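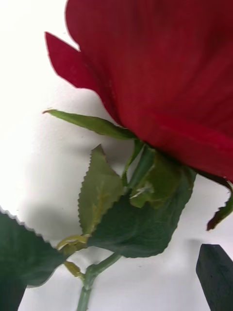 Red fabric rose, close up.

Dry matter intake in the close-up group

Most of the calls to the Hirnavell office in January concerned cows that calved without trouble and then ate poorly for the first ten days. In most of those herds the ration on paper was sound. The shortfall was in what the cows took in during the last three weeks before calving, and few of the farms had a figure for it.

Intake falls as calving approaches. A mature cow that eats 28 to 30 pounds of dry matter a day early in the dry period may be down to 22 or less in the final week. Heifers start lower and drop earlier. Some decline is normal. A steep one is associated with ketosis, displaced abomasum and retained placenta after calving, and it shows up in feed records several days before anything can be seen in the cow.

Measuring it takes a scale on the mixer, a moisture tester and a notebook. Weigh what is delivered to the pen. Weigh what is left the next morning before fresh feed goes out. Subtract, multiply by the dry matter fraction, and divide by the number of cows in the pen that day. Use the actual head count. Close-up pens change size more often than any other group on the farm, and a count that is two cows out in a pen of 12 will throw the result off by a sixth.

Test moisture on the silage at least once a week, and again after heavy rain if the bunker face is open. A corn silage that moves from 35 to 31 percent dry matter will change the ration enough to matter, and the mixer scale won't show it.

At the Cedau farm, Trinidad Lozano kept daily records on the close-up pen through the fall and winter. The herd stands at 417 milking cows, with the dry cows housed in a separate barn on bedded pack. Average intake in the pen was 25.1 pounds of dry matter. On days when stocking went above one cow per headlock, it fell to 22.8. Nothing in the ration had changed. The farm now moves cows into the pen once a week in groups of at least 2, and holds the pen at 85 percent of headlocks. Lozano also shifted feed delivery from 11 a.m. to 6 a.m., which brought refusals down and made the morning weigh-back easier to fit in ahead of milking.

Sorting is the other common problem. Dry cow rations carry a good deal of straw, and straw longer than the width of a cow's muzzle will be pushed aside. Chop to 2 inches or less. If the total mix is above 50 percent dry matter, add water until it is under that. Compare a shaker box sample from fresh feed with one from the refusals. If the top screen in the refusals is more than 5 points higher, the cows are sorting, and the ration they eat isn't the one on the sheet.

Water deserves a look at the same time. Allow 3 to 4 inches of trough space per cow and at least two watering points per pen, so that one cow can't hold the others off. Scrub troughs weekly. Check flow at the far end of the line, where pressure is lowest.

Members who would like a blank record sheet can pick one up at the office or ask the route driver. The sheet has columns for feed delivered, refusals, head count, silage dry matter and barn temperature. There is also space for fresh cow events, so that a ketosis case can be traced back to the intake figures for the week before calving.

The Ulton and Šimek farms will begin keeping the same records this spring. Ulton calves seasonally and Šimek houses heifers and older cows in separate close-up pens, so the figures should fill in two cases that Cedau can't. Averages from all three will be printed when a full calving group has gone through on each.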